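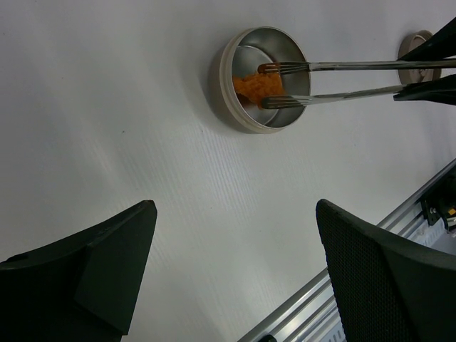
4.3 First filling of the Danzer water softener

Read this section completely before you open the water valve. For the first filling you need the salt, one bucket and a dry cloth.

1. Close the main valve and turn the bypass lever to position 2.

2. Lift the lid of the salt tank. Take out the paper bag with the spare seals and keep it with this manual.

3. Pour the salt slowly into the tank. Use only tablet salt. The tank takes 50 pounds, and the salt must stay below the line on the inner wall.

Note: Do not add water by hand. The softener takes its own water during the first cycle.

4. Open the main valve a quarter turn and wait until the air noise has stopped – then open it fully.

5. Turn the bypass lever back and press START. The first cycle takes 22 minutes.

Caution: Do not drink the water from the first cycle. Let it run into the bucket or the drain.

6. Check the two hose connections with the dry cloth. If the cloth becomes wet, close the main valve and tighten the nut by hand only.

The display counts down from 4,000 gallons. When it shows 0, repeat steps 2 and 3 and press RESET. For hard water in the Prilldale area, see section 4.5.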